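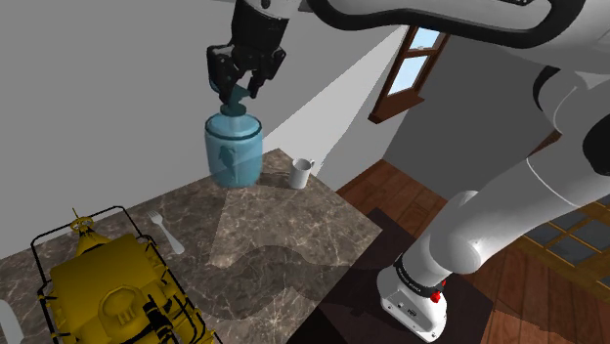 A countertop is a horizontal work surface fitted over cabinets in kitchens, bathrooms and workrooms. It is usually supported by base cabinets and finished at the front with a shaped edge.

Materials
Marble is a metamorphic rock made up mostly of calcite or dolomite. It takes a high polish but reacts with acids, and lemon juice or vinegar can leave dull marks known as etching. Brown and gray tones come from clay, iron oxides and other impurities. Granite is harder and resists acid better. Engineered stone consists of crushed quartz bound with resin and is damaged by high heat. 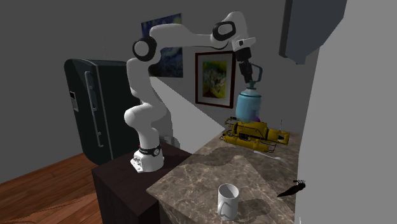

Dimensions and support
Stone slabs for kitchen use are commonly cut 2 or 3 centimeters thick. Thinner slabs are often laid on a plywood deck. Cabinets must be leveled before the slab is set, as stone cracks under uneven load. Overhangs beyond the cabinet line need brackets once they pass the limit given by the fabricator.

Sealing and care
Porous stone is treated with a penetrating sealer, which slows the uptake of liquids but does not stop etching. Spills are blotted and the surface is washed with a neutral cleaner. Oil stains are drawn out with a poultice of absorbent powder, left covered until dry.
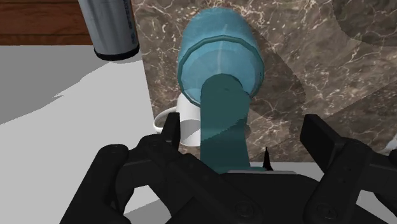 Edge profiles
The eased edge is square with slightly softened corners. A bullnose is fully rounded, and an ogee has an S-shaped curve. Mitered edges join two pieces at 45 degrees to give the look of a thicker slab.

See also
Backsplash
Base cabinet
Dimension stone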